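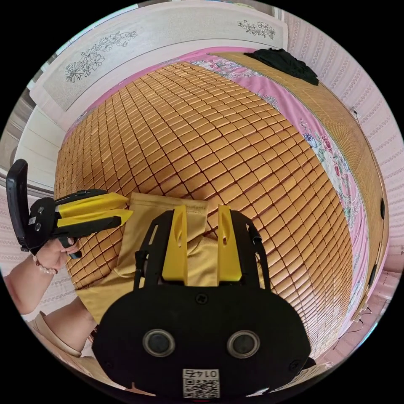
Questions about hiring Resorico props

What does Resorico do?
We rent props and set dressing to film and television productions, and we build pieces to order when nothing in stock fits. Violeta Valdebenito runs the rental side. Kamonchanok Thongdee heads the workshop.

Where are you based?
The store and the workshop are both in Vostcombe. Collections are made from the yard behind the store.

Is there a minimum hire?
Yes, two days. Most productions book by the week, and the weekly rate works out cheaper from the fourth day on.

Do you work with student films?
We do. Students get 20 percent off stock items with a letter from their school. The discount doesn't cover custom builds.

How much is the deposit?
It depends on the item. Small hand props start at $100. Furniture and anything with working parts are quoted separately.

Can I see items before I book?
Yes, by appointment. Bring your art department list if you have one — it saves a lot of walking.

What if something gets damaged on set?
Tell us the same day and don't try to repair it. The workshop will look at it and send you a cost before anything is charged.

Can you deliver to Nokberg?
Yes, for orders that fill a van. Smaller orders go out with the courier at your expense.

Is the Šimko furniture collection still available?
It was taken out for cleaning in April and can be hired again from 1st July. Bookings are open now.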